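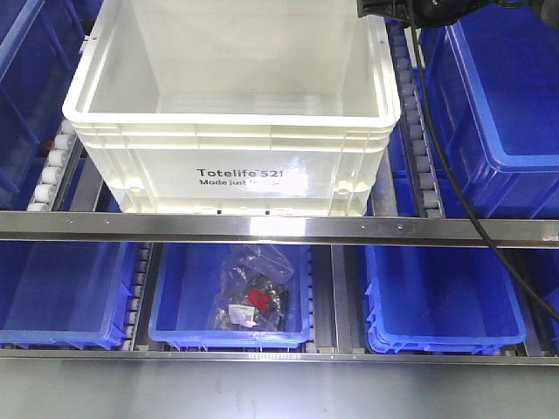

文責:ンゴジ・オグボンナ

2019年6月29日

本ブログでは、ストックステッド倉庫における保管用品の整理について、担当者個人の立場から不定期に記録を残しております。今回は、通い箱の色分けと、棚の上段の使い方について記します。

前回の記事では、エシエール便の返却箱が通路にあふれた件を取り上げました。その後、箱の総数を台帳と照合したところ、登録数3,000に対し、所在の確認できない箱が50ありました。大半は別の棚で書類入れとして使われていたものです。便利な箱ほど本来の用途を離れていくという事情は理解いたしますが、補充の際に支障が出ますため、書類には専用の引き出しをご利用いただくよう、改めて掲示を行いました。

さて、色分けについてです。従来、当倉庫では青い箱のみを使用し、中身の区別は札によって行っておりました。札は差し替えが容易である反面、外れやすく、外れた札がどの箱のものであったかを後から判断することは困難です。そこで、常時補充する品目は青、一時的な仕分けや返品の受け入れは白、という単純な区分を設けました。上段では、白い箱の左右に青い箱を置いております。離れた位置からでも取り違えにくく、初めて作業に入る方にも口頭の説明がほとんど要りません。

白い箱には、前面に濃い灰色の文字で「Totelife 521」とあります。私どもの間では単に「521」と呼ぶようになりました。縁が厚く丸みを帯びており、手をかけたときの当たりがやわらかい点を、私は気に入っております。前の角には小さな長方形のくぼみがあり、持ち手として使えます。底に向かって内側がすぼまる形ですので、四角い小箱を詰めますと壁際にわずかなすき間が残ります。このすき間に薄い伝票を差し込む方が見受けられますが、取り残しの原因となりますので、お控えくださいますようお願いいたします。

白は汚れが目立つというご意見も頂戴しております。この点については、目立つことをむしろ利点と考えております。返品の受け入れでは、破れた袋から粉や液が漏れていることがあり、青い箱の底では見落とした例が過去にございました。空の状態で内側を確かめ、汚れがあれば中性洗剤を含ませた布で拭き、乾いた布で仕上げます。研磨剤入りの洗剤は表面を傷めますので使用いたしません。

清掃の頻度は、当初は毎日としておりましたが、実情に合わず、現在は5回使用するごとに1回といたしました。使用回数は箱に書き込まず、棚の脇の表に記入する方式です。この表につきましては、同僚のデニス・キャタロールより、記入欄が狭く手袋をしたままでは書けないとの指摘がありました。欄を広げた改訂版を現在作成中です。

次に、棚の上段について申し述べます。箱と箱のあいだには、前から奥へ向かうローラーの列が通っております。箱を静かに滑らせることのできる有用な設備ですが、掃除の手が届きにくい場所でもあります。先月の点検では、荷札の切れ端、輪ゴム、結束帯の端が奥の方から見つかりました。輪ゴムがローラーの軸に巻き付きますと、その一本だけが回らなくなり、箱が斜めに止まります。箱を力で押し込むと角を傷めますので、動きが渋いと感じた場合には一度手前に戻し、ローラーを指で一本ずつ回してご確認ください。

ローラーの掃除には、これまで柄の長い刷毛を用いておりました。フラーデの窓用刷毛を試したところ、毛の硬さがちょうどよく、金属の溝の隅に溜まった埃もよく掻き出せました。専用品ではなく、本来の用途からは外れますが、私個人としては今後もこちらを使う予定です。掻き出した埃は下の段に落ちますので、作業は必ず上段から始めます。下段を先に拭いてしまい、やり直した経験が私にも二度ございます。

上段の下を横切るステンレスの横棒についても一点申し添えます。この横棒に、掛け金具で布や刷毛を吊るす方が増えております。手近な場所に道具を置きたいお気持ちはもっともですが、下段の箱を引き出す際に引っかかりますので、道具は棚の側面にお掛けください。側面には、掛け金具をおよそ7か所分用意してあります。

箱の重さに関するお問い合わせもありました。上段には軽いものを置くという原則に変更はありません。白い箱は受け入れの都合で中身が一定せず、知らぬ間に重くなる傾向があります。持ち上げてみて少しでも重いと感じた場合は、中身を二つの箱に分けてください。分けた箱には同じ番号の札を付け、隣り合わせに置くことといたします。

札の様式も、この機会に改めました。従来の様式には品名、数量、受入日、担当者名、備考の欄がありましたが、備考欄には品名の続きが書かれることが多く、本来の備考が読み取れない状態でした。新しい様式では品名の欄を二行とし、備考欄は裏面へ移しております。旧様式の札が手元に残っている方は、使い切っていただいて差し支えありません。

なお、10月にはトリルヌーナの資材を新たに受け入れる予定であり、棚の割り付けを一部見直します。細長い形状のものが多く、現在の箱には収まらない可能性がございます。斜めに立てて入れる案も出ておりますが、縁から突き出した状態で上段に置くことは認められませんので、別の容器を検討しております。浅くて長い箱について使用感をご存じの方がいらっしゃいましたら、コメント欄にてご教示ください。

次回は、下段の仕切り板の寸法と、その切り方について掲載いたします。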